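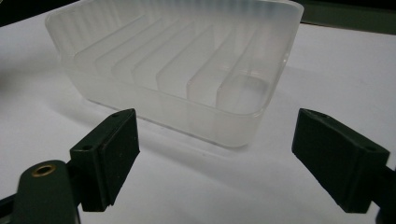
Lamisi Gbeho wrote in after the last page went up to ask why a soap dish needs ribs at all, when the one in her guest bathroom is flat and the bar on it lasts the same number of weeks. Her second point was that ribs are harder to clean, and on that she is correct.

The short answer is drainage. A bar of soap softens on any face that stays in contact with water. A flat floor holds a film of water under the whole bar. A ribbed floor holds the bar up and lets the water collect underneath, where it does no harm until it gets as high as the rib tops. If the guest bathroom sees two hand washings a week, the bar dries between uses on any surface and the dish makes no difference. In a bathroom used by four people it does.

Gallery: Soap Dishes, Part Two
Bathroom Small Goods, Kustutside Household Notes

Part One covered ceramic and metal. Part Two covers plastic, starting with the frosted type. Each entry gives the form first and the remarks after. Entries without a photograph are marked as such.

Entry 1. Frosted, ribbed

Form: rectangular with rounded corners, translucent frosted white, thin walls, brighter lip along the rim. Seven raised parallel ribs set diagonally across the floor.

Diagonal ribs are less common than ribs that run straight across. The practical difference is in how the bar sits. On straight ribs, a narrow bar turned the long way can drop between two of them once it has worn down. On diagonal ribs the bar crosses several of them whether it is laid lengthwise or crosswise, so a sliver stays up longer.

Thin frosted plastic has two habits worth knowing. It hides water spots well, and it hides soap scum badly once the scum has taken on color from the bar. White or cream soap is the easy choice. A dark pine tar bar will leave a tan line along the base of every rib within a week.

Cleaning: soak in warm water for 8 minutes, then run an old toothbrush along each channel in one direction. Skip scouring powder. It polishes a frosted surface in patches and the patches do not come out.

Entry 2. Clear, two-piece (no photograph)

Form: shallow tray with a lift-out grid.

The grid comes out for rinsing, which answers the cleaning complaint. The weak point is the fit. Grids with a loose fit rattle each time the bar is put down, and grids with a tight fit trap a line of paste around the edge. Ewan Dunstan has been using a Plimeo two-piece since July and reports that he empties the tray on Wednesday and again on the weekend. Left longer, the water reaches the grid.

Entry 3. Sloped, with spout (no photograph)

Form: one piece, floor tilted toward a lip that hangs over the sink.

This is the only type in the gallery that empties itself. It has to sit at the edge of the basin and it has to point the right way. On a pedestal sink with a narrow deck there is often no place for it. The slope also moves the bar. A fresh bar with a flat underside will slide forward when wet unless the floor has ridges or bumps to stop it.

Entry 4. Travel case, hinged (no photograph)

Form: two shells with a snap.

Suitable for carrying soap, not for keeping it. A closed case holds moisture against the bar on all sides. Geetha Namboodiri recommends cutting a piece of dry loofah to fit the lower shell, and changing it when it goes dark. The Fawzy case in our drawer has vent slots in the lid. They help a little and they leak in a bag.

Notes on measuring

Several readers asked how we compare dishes. The method is plain and can be repeated at a kitchen counter.

Fill the dish with water from a measuring cup until the water touches the underside of the support, whether that is a rib, a grid or a bump. Write down the amount. That is the working capacity. Then keep filling until it spills, and write that down too. The first figure is the one that matters for the soap. The second tells you how much will land on the floor when somebody knocks the dish over.

For bar life we start with a new bar, weigh it dry, and weigh it again after 300 hand washings spread over normal use. The scale is a kitchen scale. The bar dries overnight before each weighing, since a wet bar can read several grams heavy. Siyabonga Nkuna kept the log for the ceramic group and is keeping it for this one. Results go in Part Three and are not ready.

Placement

A dish near the shower head fills faster than the same dish by the sink, and ribs of ordinary height will not save the bar there. Put it on the wall away from the spray, or use an open rack.

On a smooth counter, a light plastic dish shifts when the bar is lifted out wet. Small clear bumpers, the kind sold for cabinet doors, will hold it. Put one at each corner. Rinse under the dish when you rinse the dish, or a ring forms.

Direct sun through a window turns some frosted plastic yellow over a few years. No treatment has reversed it in our hands. Zetero peroxide gel was tried on an old dish and lightened the rim slightly and the floor not at all.

Reader corrections

Part One gave the weight of the large stoneware dish as 900 grams. That figure included the bar. Lilibeth Padilla pointed out that a dish of that size could not weigh so much, and reweighing confirmed it. The entry has been changed.

The same page listed the enameled steel dish as safe for the dishwasher. It is safe until the enamel chips. After that the edge rusts, and it should be washed by hand and dried.

Sending in your own

Photographs of plastic dishes are still wanted for entries 2 through 4. A plain background is best. Empty the dish, rinse it and let it dry first. Include the inside length, the inside width and the height of the support above the floor, in inches or millimeters. Dishes with a maker's mark underneath are useful even when cracked.

Next page: Part Three, Bar Life Results
Previous page: Part One, Ceramic and Metal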